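May 2019
Hand-held demos, upstairs room, Urville

Set up for the second batch of demonstrations with the hand-held grippers. Remote control is parked until the Szénási arm comes back from repair in July, so everything this month is shown by hand.

Target is 1000 usable demos of the pick and place task. We asked for 2000 in the plan, but the first batch taught the policy most of what it knew by halfway, and I would sooner spend the time on varied starting positions.

Finger pads replaced before we began. The old ones had gone shiny and the Vanby cups slid out on the lift. New pads need bedding in, so throw away the first few closes of each session.
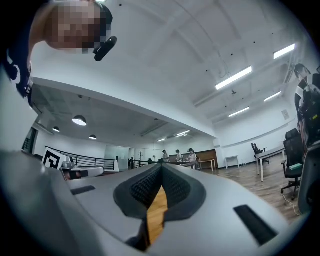
View from the gripper camera, pads partly apart. Marker on the white equipment by the railing.

Tracking dropped out 3 times, each time when the gripper was turned quickly towards plain wall. Slower turns fixed it. I also suspect the ceiling lights, as exposure jumps when the wrist tips back. Try a fixed exposure next time and compare.

Two habits to correct in the demonstrators. One is closing the fingers before the hand has stopped moving, which the robot then copies and knocks the cup over. The other is lifting the gripper out of the way between demos without stopping the recording. Trim these by hand for now.

Files are on the Flulten drive under batch 2. Calibration not yet copied across. Still to do: check the clock offset between the two grippers, order spare pads.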